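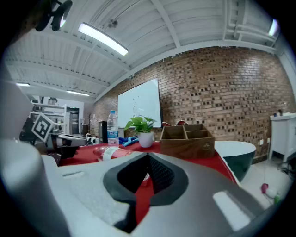 3.2 Household drinking water and container use

Respondents in the Skeltham survey were asked where the water drunk in the home on the previous day had come from, and whether it had been boiled, filtered or left untreated. The item followed the wording used by Quartey and Darko in the earlier Owusu study, with one change: bottled water was split into single-use bottles and returnable large containers. Of the 2,638 households contacted, 2,120 completed the section on drinking water. Households that answered only the section on cooking and washing are left out of the results given here and are treated separately in Section 3.4.

Most households reported more than one source. Tap water was used for cooking in nearly all homes, including those that bought all of their drinking water. Respondents who kept both kinds of water often stated that the choice depended on the person drinking. Bottled water was set aside for guests, for young children and for older relatives, while working adults drank from the tap or from a kettle. This pattern was also noted by Schnyder in the Dindura interviews, where it was described as a matter of courtesy and was seldom linked to any stated concern about safety.
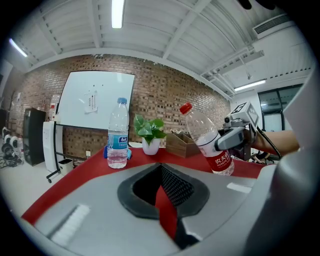

Reuse of single-use bottles was common and was not well captured by the first version of the questionnaire. In the pilot, a bottle refilled from the tap was recorded by some interviewers as bottled water and by others as tap water. Following a review of the pilot forms in September, interviewers were told to record the source of the water and to enter the container in a separate field. The pilot forms were not recoded and do not form part of the main sample.

Figure 4. Main source of drinking water by household size, Skeltham survey. Households reporting two sources in equal amounts are shown under the source named first.

As Figure 4 shows, larger households relied more heavily on boiled tap water, and people living alone were the most likely to buy single-use bottles. The difference remained after income was taken into account, although it was smaller. Storage space may explain part of it. In follow-up interviews with 38 households, several respondents in small apartments said that they had no room for a large container and bought water a few bottles at a time.

Two limits should be noted. The item refers to a single day, and purchases are likely to vary with the weather. In addition, water drunk at work or at school was not recorded. Žukauskas and Pintér have proposed a seven-day diary to address both points, and a trial of that method with 20 households is reported in Appendix C.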